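Bench notes: the gripper build

Regular readers will know I've been promising a hand-held gripper since before Christmas, and I'm pleased to say the thing now opens and closes like it should! The first set of fingers came off the printer far too bendy (I'd been mean with the infill), so I started again in black and let the printer chug through the weekend. I've called it the Riveo, mostly because it had to be called something and my other half vetoed everything else on the list.

Total spend so far is £100, not counting the motor I already had in a drawer. The Bidelwood workshop let me use their pillar drill for the bracket, which saved me a lot of swearing. If you're going on one of their open evenings, take your own bits, theirs are blunt as spoons.

The markers on the fingers took three goes. My first lot were printed on glossy paper and the software lost them every time I went near a lamp, so do use matt if you're copying me.

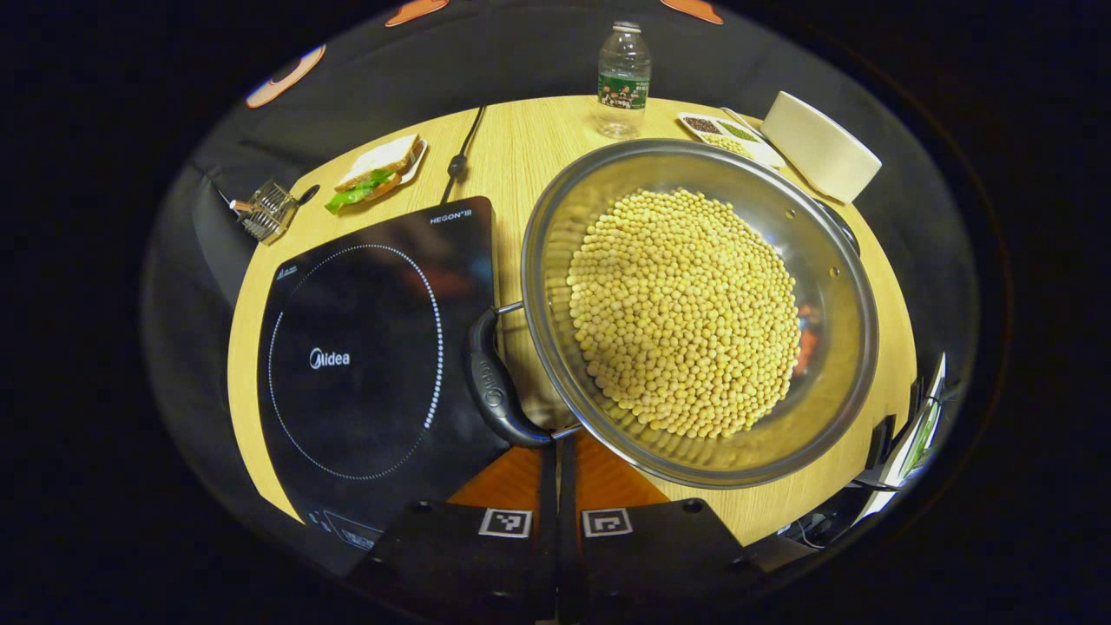

Bench notes | Stoyanova | 7/2/26

Kitchen things are what I'm practising on now, and a pan handle is a good chunky shape to line up on. Soybeans are another matter. One bean on its own is a pest, and I've a whole potful to get through, so next I'm gluing thin rubber pads inside the fingertips. If anyone has offcuts of 2 mm sheet going spare, drop me a line and I'll swap you for filament. I've got plenty of orange left.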